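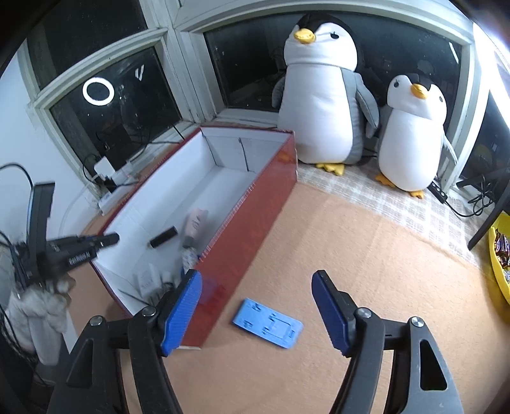 Favside Residents' Forum
Board: Household Storage and Moves
Topic: Small items and one open box: sort before packing, or after?

Started by L_Jitaru

Good evening to all members.

I am preparing to vacate a single room at the Sturetti building at the end of August and would appreciate the guidance of those who have completed the same move. The furniture belongs to the building and remains in place. My question concerns only the small articles: tubes, little bottles, small packages, wires, and the items that collect along a windowsill over the course of a year.

My present method is to keep one cardboard box open on the floor and to place small things in it as I come across them. The box is red on the outside and white on the inside, and it stands near the window. The contents at this point are a pale pink tube with a dark cap, a small white-and-blue bottle, a small black cylindrical object, and a cluster of small white packages. The windowsill is still to be done. It holds a power strip, a quantity of tangled wire, and two plush penguins on a checkered cloth.

I would like to know whether members recommend sorting these articles by type before they go into a box, or whether it is acceptable to fill the box as one goes and sort at the other end. I have 30 days' notice and do not wish to spend all of it on this matter.

With thanks,
Lăcrămioara Jitaru

Reply from Cozma_I

Dear Ms. Jitaru,

Thank you for setting out the situation so clearly. I served as floor representative at Sturetti for two years and have seen a considerable number of rooms emptied. My recommendation is to sort first.

A box of mixed small articles is quick to fill and slow to empty. Anything that holds a liquid or a cream should be placed in a closed bag, cap upward, before it goes near anything else. Wires should have a bag of their own. Small packages should be opened and checked. In my experience a good portion of them will be found to be empty or finished, and these need not travel at all.

I would further suggest that the windowsill be cleared in a single session and wiped the same day. The room inspection includes the sill and the inside of the window frame.

Respectfully,
Ionuț Cozma

Reply from thirdfloor_east

I must respectfully disagree with the previous member on the main point.

The difficulty with sorting first is that the room has to be lived in while the sorting takes place. A person who bags every tube and bottle three weeks before departure will be opening those bags again each morning. I followed the method Mr. Cozma describes when I left Barbu House, and I packed my toothpaste four times.

An open box is a reasonable arrangement for the period in question. Articles can be dropped in and taken out again as required. On the final evening the box is gone through once, the wet items are bagged, and it is taped shut.

I do agree with him regarding the sill.

Reply from Cozma_I

I accept that items in daily use should stay out until the last evening, and I ought to have said so. My remarks were directed at articles that are not in daily use. If a thing has been in an open box for a week and has not been needed, it may safely be sorted.

Reply from m_at_Dralell

A note on the box itself, if I may.

Colored boxes of the kind mentioned are often retail packaging and may be made of thinner board than a moving carton. They serve very well for light goods. I would not place books, cosmetics in quantity, or chargers with heavy plugs in one and then lift it by the sides. Please check that the base is taped along the full seam and across both ends. If the box is to go underneath others in a vehicle, the contents should be transferred to a proper carton.

Our storage desk at Dralell accepts cartons up to 13 kilograms without a handling charge. Open boxes are not accepted under any circumstances, and neither are boxes with the flaps folded under each other in place of tape.

Reply from L_Jitaru

I am obliged to all three members for their replies.

To Mr. Cozma: I had not considered opening the small packages. I will do so this evening.

To m_at_Dralell: may I ask whether the limit of 13 kilograms applies to each carton or to the whole deposit?

Reply from m_at_Dralell

To each carton. There is no limit on the deposit as a whole, although more than one trolley load should be arranged with the desk beforehand. The desk is open until 6:30 p.m.

Reply from wren_and_co

Good afternoon. May I raise the matter of the wires, which has received only one sentence so far.

Tangled wire should not be put into a box in its tangled state with the intention of separating it later. It will not improve in transit. The following procedure has served our household well.

Switch off the power strip at the wall and remove every plug and adapter from it. Separate the wires on a table or on the bed. Coil each one loosely, no tighter than the width of a hand, and secure it with a strip of paper tape. Write on the tape the name of the device to which it belongs. Any wire that cannot be matched to a device should be put to one side and offered to neighbors or recycled.

The power strip should be packed last and placed where it can be reached first. You will want it on arrival.

Reply from thirdfloor_east

I concur with the procedure, with one reservation. Paper tape comes away in a warm vehicle. A twist tie or a short length of ribbon is preferable, with the label written on a tag.

Reply from wren_and_co

We have used paper tape for three moves, one of them in July, and have had no difficulty. I am content for members to use whichever they have in the drawer.

Reply from pstairs

I wish to ask about the plush penguins. Are they to go in the box with the toiletries? I would advise strongly against it. A leaking tube can be wiped off a plastic bottle and cannot be wiped off a plush toy. My daughter's rabbit spent 30 hours next to a bottle of hair oil and has not been the same color on both sides since.

A clean pillowcase is the correct container for soft toys. It can be tied at the top, it weighs nothing, and it may be used as padding around a lamp.

Reply from Cozma_I

I fully support the pillowcase. I would only add that soft articles from a windowsill should be shaken out of doors and brushed before packing. Sills gather a great deal of dust, and the cloth beneath should be laundered as well.

Reply from L_Jitaru

The penguins will travel in a pillowcase. I can confirm that they were never intended for the box.

I have now opened the small packages as Mr. Cozma proposed. Several were empty. One contained a spare key to the bicycle store, which I reported lost in the spring and for which I paid the replacement fee. I should be grateful to know whether the fee can be recovered.

As to the principal question, I have decided upon a middle course. The open box will remain where it is for articles in use, and everything else will be sorted into bags and placed in a carton of the type accepted at Dralell.

Reply from Cozma_I

The fee can be recovered if the key is returned with the original receipt. Please take both to the building office and ask for the key register. If the receipt is no longer available, the office can search by room number, but this takes longer.

Reply from thirdfloor_east

I am pleased to see the open box retained.

On the matter of the fee, I was refused a refund in the same circumstances because the lock had been changed in the meantime. I would advise Ms. Jitaru to ask about the lock before making a special trip.

Reply from Cozma_I

The lock on the bicycle store had not been changed when I last used it. I will inquire at the office tomorrow and post the answer under this topic.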